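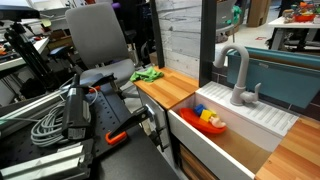

The record had no sleeve when it came to Michalis Sotiropoulos. It was in a plain paper liner inside a box of dance-band 78s and water-stained opera sets, and he nearly left it in the box. The label was cream with brown type. It said Lillari Quartet, then Floditz, then a matrix number ending in 393. There were no song titles.

He bought the box for 30 dollars because the man at the estate sale wanted it gone by noon.

At home he cleaned the record twice and played it after supper. The first side opened with a bass figure, four notes, repeated long enough that he checked whether the needle was stuck. Then the drummer came in on brushes, and then a tenor player with a dry, narrow tone who seemed to be working out a tune he had heard once from another room. The piano was slightly flat in the upper octave. The whole side ran for one piece.

Michalis played it again. He had been running a blog called Skalodness for long enough that most of the people who used to comment on it had stopped. He posted out-of-print jazz, mainly European, with a paragraph or two of notes. He wrote up the Lillari record that night, put the transfer online, and asked if anyone knew who was on it.

The first reply came on Saturday morning. It was from a regular who said the drummer sounded like a man he had seen in Trieste, but he couldn't swear to it. The second asked for a better file. The third was one line long.

"The tenor is my father. Where did you get this?"

It was signed Antoniadis.

Michalis wrote back with the name of the town and the street where the sale had been. He offered to mail the record. He wrote the offer quickly and then sat looking at it, and sent it before he could change the wording.

She called him that evening. Her voice was lower than he expected, and she spoke as if reading from notes.

"They pressed 2000," she said. "That's what he told us. The label man drove off with all of them in a van and was going to sell them at the festivals. My father got four copies in place of a fee. He gave three away."

"And the fourth?"

"My mother sold it with the furniture."

He asked about the others in the band. The pianist had gone into hotel work. The bass player had died young. She didn't know about the drummer. There had never been anyone called Lillari. It was the name of the café under the room where they rehearsed, and the owner had let them off the rent for a month in exchange for putting it on the label.

"Did he keep playing?" Michalis asked.

"At weddings. Then he sold pumps." She stopped for a moment. "He didn't talk about it as a sad thing. He liked pumps. He could talk about them for an hour."

"What's the long piece called? There's nothing on the label."

"I don't know. I've never heard it."

He hadn't thought of that. "You heard it on the blog."

"I read what you wrote. You said the tenor sounded like he was remembering a tune from another room. I haven't played it yet."

Michalis said he would take the post down if she wanted. She said no, leave it up - her brother would want to find it himself. Then she asked if he could play it for her over the phone. She knew it would sound bad. She said she would prefer to hear it that way the first time, with someone else in charge of the machine.

He put the phone on the arm of the chair next to the speaker and set the needle down. The bass figure started. He went into the kitchen so that he wouldn't be standing over it, and ran water into the supper pan, then turned it off because of the noise.

When the side ended he came back and lifted the arm. The line was still open. He could hear a television somewhere behind her, and a door.

"He comes in early," she said. "After the piano. He comes in a bar early and then waits for them."

"I thought that was on purpose."

"No. He did that with everything. He'd be out in the car with the engine running."

Michalis turned the record over and wiped it with the cloth.

"There's a second side," he said.

"Give me a minute," she said. "I want to get a chair."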